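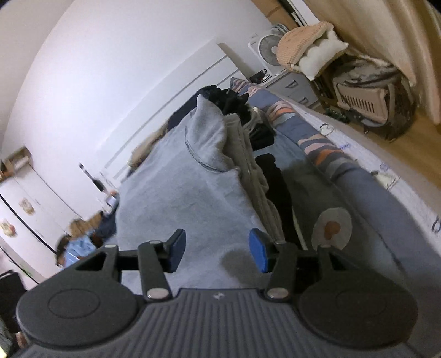
Wouter Van Acker
Technical writer, Boersma Home Appliances

Home | Products | Manuals | Spare parts | Contact

Print this page | E-mail this page

Section 3: Washing knitwear, fleece and dark fabrics

This section covers the Delicates and Darks programmes on the Boersma Zemero washing machine. Read Section 2 (Installation and first wash) before you use either programme. If the transit bolts are still in the back of the machine, do not switch it on.

3.1 Sorting the load

1. Empty all pockets. Close zips, hooks and press studs.
2. Read the care label on each item. Anything marked "do not wash" or "dry clean only" must be left out.
3. Put knitted garments and fleece in separate piles. Fleece sheds fibres in the first few washes and these cling to wool.
4. Keep dark items away from pale ones until you have washed them at least twice.
5. Turn dark clothes and printed tops inside out.
6. Place small knitted items in a net bag. A bag is not supplied with the machine but can be ordered with the spare parts.

Note: A single large fleece blanket counts as a full load on the Delicates programme, even if there is space left in the drum. Wash it alone. A blanket that soaks up water on one side of the drum can stop the machine from spinning.

3.2 Adding detergent

The drawer has three compartments. The left one is for the main wash, the middle one for softener and the right one for pre-wash.

1. Pull the drawer out until it stops.
2. Pour liquid detergent for wool or delicates into the left compartment. Do not go over the line marked MAX.
3. Leave the middle compartment empty for fleece. Softener flattens the pile.
4. Push the drawer fully in.

If you use powder, lift the blue flap in the left compartment first — it clicks when it is in the right position. Powder left behind the flap will set hard and has to be soaked out with warm water.

CAUTION: Do not use bleach or any product containing solvents. These damage the door seal and can give off fumes inside the drum.

3.3 Choosing the programme

1. Press the power button. The display lights up and shows the last programme used.
2. Turn the dial to Delicates for knitwear and fleece, or to Darks for black and navy cotton.
3. Press Temp until the display shows 30. For wool marked "hand wash only", press again until it shows a snowflake (cold).
4. Press Spin to lower the spin speed. The lowest setting is shown as a single bar.
5. Close the door and press Start. The door locks and a key symbol appears.

To delay the start, press Timer before you press Start. Each press adds one hour, up to a limit of 12 hours. Do not use the timer for wet clothes, as they may mark or begin to smell.

Note: On machines sold under the Esex name the Darks programme is labelled Dark Care. The settings are the same.

3.4 Unloading and drying

1. Wait until the key symbol goes out. This takes up to 2 minutes after the end of the programme.
2. Take out knitted items first, supporting the weight with both hands.
3. Lay knitwear flat on a towel and pull it gently into shape. Do not hang it by the shoulders.
4. Shake out fleece and hang it over a line or an airer, away from direct heat.
5. Wipe the door seal and leave the door ajar.

CAUTION: Do not iron fleece. It melts at low temperatures and will stick to the plate of the iron.

3.5 Cleaning the fluff filter

Clean the filter after every 12 washes, or sooner if you wash a lot of fleece. Follow the steps in Section 6 and let the water drain completely before you unscrew the cap. Replacement filters are available from the Grirkley parts desk. Quote the model number printed inside the door.

Previous section | Contents | Next section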